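La célula de Laltbridge: cuidado de la pinza y de la cámara de muñeca

Esta galería reúne mis apuntes sobre el mantenimiento de la célula pequeña que tenemos en el taller de Laltbridge. Es un brazo de mesa con pinza de dos dedos, montado para practicar el agarre de objetos de cocina. Escribo en español porque la mayoría de mis compañeros lo habla mejor que yo, y pido disculpas por alguna palabra que no sea la más natural.

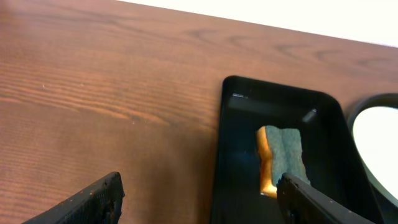

La célula trabaja en dos turnos y la revisión se hace entre uno y otro, a las 14:00. En mayo cambiamos el orden de las tareas: primero la cámara, después los dedos y al final la mesa. Antes empezábamos por la mesa y el polvo que levantaba el paño terminaba en la lente, de manera que había que limpiarla otra vez.

Vista desde la muñeca

La cámara pequeña de la muñeca ve los dos dedos negros entrando desde abajo, con mucha separación entre ellos. Es la vista que usamos como referencia después de cada desmontaje. Si un dedo entra más alto que el otro sin que la pinza esté inclinada, el soporte de la cámara ha girado y se debe aflojar, corregir y apretar de nuevo.

Dedo izquierdo

Su superficie tiene una textura fina, de ranuras pequeñas o malla, y en ella se ven unos puntos claros de polvo o de restos. Esta clase de suciedad la quito con un cepillo de nailon seco, siempre desde la base hacia la punta. El alcohol lo reservo para la grasa. Con demasiado alcohol las fundas de Tannous se ponen duras y pierden agarre – lo aprendimos con el primer juego.

Dedo derecho

La punta aprieta la parte baja de la esponja, dentro de la bandeja. Cerca del extremo inferior del dedo se distingue un tornillo pequeño o una fijación parecida. En nuestra hoja de revisión los tornillos de los dedos se comprueban cada 300 ciclos, con la llave corta y sin fijador de rosca. Las fundas se cambian a los 600 ciclos, las dos juntas, aunque una parezca todavía buena.

La esponja

Espuma amarilla anaranjada de un lado y estropajo verde del otro. Es el objeto que prefiero para comprobar la fuerza de cierre: la espuma cede enseguida y la capa verde ofrece más resistencia, así que un ajuste malo se nota pronto. El valor que dejamos guardado en el controlador Vamitz es 22, en la escala propia del aparato. Con más fuerza la esponja sale doblada y con menos se resbala al subir. Los bordes ya son algo irregulares y para nuestra prueba esto no molesta.

La bandeja

Plástico negro brillante, con esquinas redondeadas y paredes levantadas. El brillo es lo que más trabajo nos ha dado en esta célula. Se observa un punto de luz cerca de la esquina interior de arriba a la derecha, y además un reflejo débil en el borde interior superior. Para los reflejos bajamos la exposición de la cámara antes de tocar las lámparas, porque mover una lámpara obliga a repetir toda la calibración. El fondo oscuro, con reflejos un poco azulados, hace que la esponja se separe bien por color.

El recipiente redondo

A la derecha de la bandeja asoma un objeto redondo de borde negro grueso, con el interior blanco muy luminoso. Una superficie así engaña a la exposición automática: la cámara la encuentra al girar la muñeca y oscurece todo lo demás. Por esta razón trabajamos con exposición fija. El valor actual es 146 y está escrito en la etiqueta de la caja de control, no solamente en el programa.

La mesa

Madera de tono marrón rojizo, con vetas largas y onduladas y algunos nudos más oscuros hacia la parte de arriba. La veta sirve para una comprobación rápida del enfoque. A la izquierda las líneas son finas y muy juntas, y si en la pantalla se mezclan unas con otras, hay que limpiar la lente o corregir el anillo. La mesa se limpia con paño apenas húmedo, sin cera, pues la cera añade brillo y ya tenemos bastante con la bandeja.

Sombras

La parte baja es más oscura, sobre todo alrededor del dedo izquierdo y junto a la pared izquierda de la bandeja. Arriba la luz es más uniforme. Una sombra de este tipo es aceptable mientras el contorno del dedo se distinga de la madera. Cuando no se distingue, subo un poco la lámpara izquierda y aviso al turno siguiente por escrito.

Repuestos

Las fundas y los tornillos están en el cajón gris de Grindstead, segundo compartimento. Quien saque el último juego debe apuntarlo en la hoja de la puerta – el pedido tarda bastante y la célula no puede trabajar con fundas de medidas distintas. Las llaves cortas vuelven al mismo cajón.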